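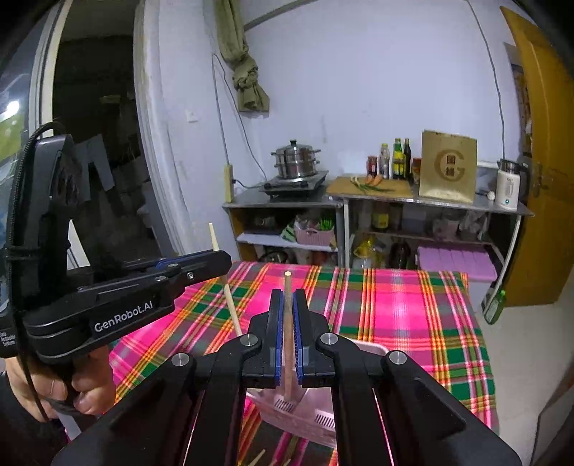
Week 4: Selling End-of-Line Stock
Retail and Online Selling, handout for the second session in May

Last time we finished on full-price listings. This week we get to my favourite part of the whole course, clearance! It's where small shops make their best mistakes and where a short product page has to work very hard indeed.

Start with the case of Rirkness, a sportswear shop with 1,000 pairs of dance shoes left over from a cancelled school order. They put up 2 listings. The first said "Big savings, hurry!" and gave no sizes at all. The second listed every size left, said why the price was low, and told buyers plainly that sale shoes could be exchanged but not refunded for a change of mind. Read both (they're in the reading pack) and mark every question a parent would still want to ask. I love this exercise — people get quite cross with the first one.

Terms to know

Markdown: a lasting cut in the selling price, usually made in steps.
Broken size run: stock where the middle sizes have gone and the ends are left.
Seconds: goods with a fault. Don't use the word for perfect stock you bought too much of, and never leave it out when there is a fault.
Sell-through: the share of the stock you took in that has been sold so far.

A quick sum. Vamotau takes in 10 team bags and sells 2 in the first month. Sell-through is 20 per cent. Would you cut the price now, or wait for the new season? There's a good argument on both sides, so bring yours written down.

Before next time
Read the Kaczmarczyk chapter on stepped markdowns, up to the Milum tables. Then rewrite one weak clearance listing you've found online, in 80 words or fewer.

Questions to Rohani Sembiring after class, or leave a note in the course tray.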